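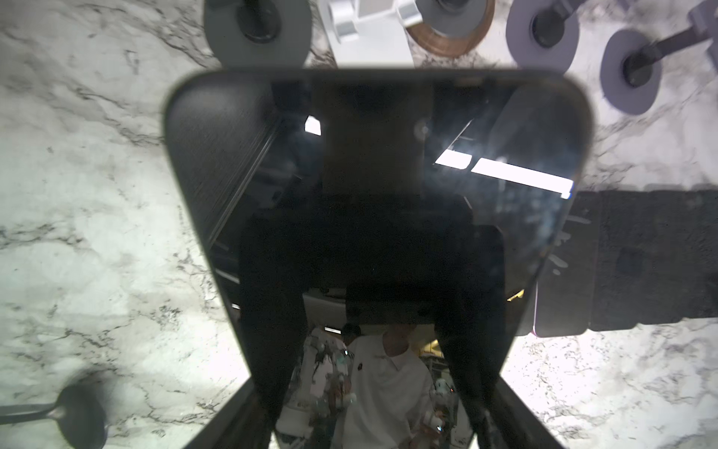 How often do the finger pads on a parallel gripper need to be changed? On the cell at Hatthorpe they are changed when a test panel slips, or after two weeks of daily running, whichever comes first.

The technician who looks after the cell asked that we leave out names and talk about the machine. It is a single arm with a two-finger gripper and a small camera at the wrist, run by hand controllers for most of the day. The group calls it Jovby, after the label on the controller cabinet. We spoke on April 4, 2020, between the morning check and the first run.

The morning check takes 20 minutes. It starts with the fingers. "I close them on nothing and look at the gap," the technician said. "If the tips meet and the heels don't, a screw has moved. I don't touch the software until the screws are right."

Each finger is held by two screws with a light threadlocker. The technician marks the heads with a paint pen so that a turned screw shows up without a wrench. The pads are wiped with alcohol and left to dry with the gripper open. Oil from hands is the usual cause of a slip, and smooth, glossy objects show it first.

"A rough block will forgive you. Polished plastic won't. You get the thing tilted, you think you have it, and it rotates between the pads. Then people squeeze harder, and that is how pads get torn."

Grip force is set on a scale of 0 to 100. The cell runs at 67 for general handling. Operators can lower it but not raise it, a limit the technician added in July after a cracked casing.

The wrist camera gets its own line on the check sheet. The lens is cleaned with a dry cloth, then the bracket is tested for play. The technician looks at the live view with the fingers half open and compares them with two strips of tape on the monitor bezel. If a fingertip is off its tape, either the bracket or the finger has shifted.

Reflections are a separate matter. With a shiny part held close to the lens, the camera records ceiling lights and whoever is standing nearby. "Auto exposure chases the lights and the edges of the part go dark. I lock exposure on the bare countertop and leave it there. The lights will still be in the picture, but they stop changing everything else."

The cable from camera to forearm has been replaced once. The first one was tied too close to the wrist joint and failed at the connector. Its replacement, supplied by Womadance, has a longer service loop and a clip further back. "You want slack when the wrist is at the end of its travel - both ends. I rotate it all the way each way by hand, powered down, and watch the loop."

Hand controllers are charged overnight and paired one at a time, left first. Pairing both together has swapped the sides before. The technician checks by moving the left controller a short distance with the arm in slow mode.

Faults go in a paper log kept in the cabinet. Entry 1926 was the most recent when we visited: a finger slow to open. The technician traced it to grit on the slide, cleaned it with a brush, and added one drop of the grease listed in the Sivakumar service notes.

"One drop. If you can see it shining on the outside, wipe it off and run the fingers open and closed a few times."

The next job on the list was a new set of pads, already cut and lying in the drawer under the log.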